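Re: Roller shades or curtains for a kitchen slider?

naltau_nell
10/04/2020
We've got 2 big panes facing west and I'm cooking in sunglasses, bless us. Leaning toward roller shades!

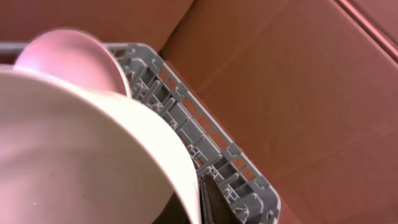
Jakab quoted me almost 2,000 installed, which made me gulp.

plotix4
Oh, I'd go curtains, friend. Rollers leave light gaps down the sides.

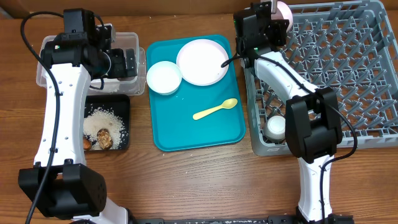
Ours cost half that and they're lovely and soft.

Arnulfo C.
Disagree, curtains by a stove get greasy. Stick with rollers.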